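Setting Up the Simulated Luno Cell

26th December

The Luno cell is maintained within the Maltuvel simulation project. It comprises two robot arms, a tiled worktable and a small number of loose blocks. The following notes record how the cell is prepared before a batch of runs, and replace those issued in May.

1. Table and working arm

The scene file is loaded and the purple and pink table surface is checked against the stored copy. The arm is then lowered until the gripper hangs just above the surface, with a clear gap between it and the nearest block. If the two are touching at the start, the run is rejected.

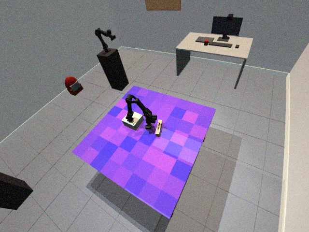 2. Block positions

Block positions are drawn from a list of 118 layouts, of which 13 are reserved for checking. The long block should lie flat at an angle across the squares. A layout in which it stands on end is to be removed from the list and reported under the Krasniqi heading of the log.

Viewpoints are set last. Each is saved under its own name, as the Greso script will otherwise overwrite the previous one.

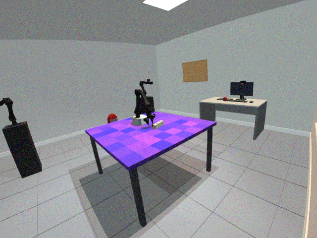
Once the viewpoints have been saved, the joint limits are read back and compared with the settings sheet. The present batch consists of 476 runs, and the limits are read again after every 26. Any difference is corrected in the settings sheet first and then in the scene file.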